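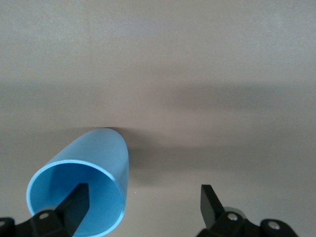
Figure 20. Wrist camera view, light blue cup. Left finger inside the cup, right finger outside, wall between them.

7.3 Fault 357: Grip width outside expected range

Applies to: Jokano two-finger gripper with Plivex controller, all wrist camera kits.
Section revised 2020-10-09.

Fault 357 is raised when the fingers stop at a width that does not match the grip type set in the task. The most common form is a rim grip on a task set up for a body grip. In a rim grip, one finger enters the open end of the cup and the other stays outside. The fingers then close on a single wall, and the measured width falls far below the cup diameter stored in the object table.

The arm holds position when the fault is raised. The gripper motor stays powered and keeps its last commanded force.

CAUTION: Do not reach between the fingers while the status light is amber. The fingers can move without warning when the fault is cleared.

CAUTION: Do not press Home to clear this fault. Home lifts the wrist before it opens the fingers. A cup held by one wall can swing, crack or be thrown.

7.3.1 Clearing the fault

1. Press Pause on the pendant. Wait for the status light to turn steady amber.
2. Open the wrist camera view and find both fingertips. Note which finger is inside the cup, if either.
3. Set jog speed to 20 percent or lower.
4. Select Gripper > Manual > Open. Open in single steps until both fingers are clear of the wall. Stop if the inner finger touches the opposite side of the cup.
5. Jog the wrist straight back along the tool axis until both fingertips are outside the opening. Do not rotate the wrist during this move.
6. Press the emergency stop. Remove the cup by hand and check the rim and wall for cracks or marks. Discard a damaged cup.
7. Check the finger pads and the linkage screws. Tighten loose screws as described in section 7.6.
8. Release the emergency stop, step out of the cell and select Faults > Clear.

Note: If the Open command has no effect, the force limit is latched. Wait 60 seconds with the arm paused and try once more. If the fingers still do not move, go to section 7.5, Manual release.

7.3.2 Finding the cause

Check the following before restarting the task.

Grip type. Open the task and confirm that Grip is set to Body. Tasks copied from the Oltcombe sample set before the January update load with Grip set to Auto, and Auto permits a rim grip on any open object.

Object pose. Compare the pose marker in the camera view with the real cup. A marker that sits to one side of the cup axis points to a calibration error – repeat section 4.2.

Lighting. A soft shadow across the table can shift the detected edge of a smooth, plain cup. Move the lamp or raise the edge threshold to 32.

Approach width. The fingers must be opened wider than the cup before the final approach. Set the width in Task > Approach.

7.3.3 If a rim grip is intended

Set Grip to Rim and enter the wall thickness in place of the diameter. Fit the Pavliuk soft pads and reduce the closing force to the value on the pad label. Run one cycle at reduced speed before returning to automatic mode.

If fault 357 returns after these checks, save the fault log before switching off. The log is erased at power-down.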